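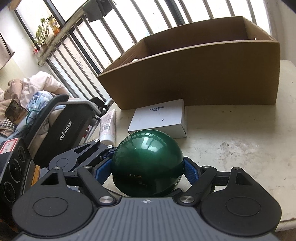
Does training on hand-held gripper demos really carry over to a robot arm, or is the 90-something success rate just the easy objects?

Partly. Most of the carry-over people report comes from objects that forgive a sloppy grasp, and you should ask for results split by object before you believe a single overall number.

Forums > Manipulation > Data and Methods > Hand-held collection

Home Browse Unanswered Tags Log in

Longer version of my question. I've been reading the Urnell write-up, where they collected 300 demonstrations with a hand-held gripper in ordinary rooms, trained a policy, and then ran it on a fixed arm. They claim it "generalizes to unseen homes". The test was 57 trials. I can't find how many homes that was, or who decided where the object went each time. We're a small lab and I'm being asked to spend our December budget on copying this. Am I being too fussy?

Answer 1 (accepted)

You're not being fussy. I reran a version of this with the Jultham code and 337 demos of our own, so slightly more data than they had. A few things I'd want on the table before you spend anything.

Object placement is the big one. If the person resetting the trial also knows which policy is running, the ball or the cup drifts toward the spot where it works. You don't mean to do it. We taped marks on the bench and drew positions from a list, and our nice result got noticeably less nice.

Then there's the shape. A ball is close to the kindest thing you can hand a two-finger gripper with soft pads, as approach angle barely matters. A flat box lying on the table is a different job, and so is a squeeze tube. If both are pooled with the ball you learn very little. Ask for the table by object. If there isn't one, I'd assume the ball is carrying the average.

Shiny objects and bright windows I'd also keep separate. Our tracking got worse facing a window, and we threw out the bad recordings before training. Fine, but then the policy never sees that kind of light and the paper should say so. Ours nearly didn't.

I still think the method is worth a try for collecting grasps cheaply. I just wouldn't call it generalization on 57 trials.

Answer 2

Works fine for us. We used the Hartono scripts with default settings and had a policy going in 9 days. Make sure your gripper width is calibrated. Don't overthink the stats, everyone's trial counts are small because resets take forever.

Answer 3

Bit of a middle view. Small trial counts are normal, agreed, but then report the interval and leave it there. What bothers me more is the baseline. Urnell compares hand-held data against a teleoperated set collected by different people, on different objects, in one room. So is the gain from the tool or from the variety of rooms? You can't tell from what they ran. Taking the hand-held tool into one room only and training on that would answer it – cheap to do, and I haven't seen anyone bother.

If you do copy it, put a few of your demos aside before you look at any of them. Picking the held-out ones afterward is how people fool themselves.

Comments

"Default settings" is doing a lot of work in answer 2. Which objects?

Mugs and a foam block mostly. Didn't write down the rest.

Has anyone tried this with the Adanden pads? Ours have a smoother surface and I'm wondering if the texture matters more than the data.

Same question here. We swapped pads halfway through and had to bin the first half.

Thanks, all. I've asked for the per-object table. No reply yet.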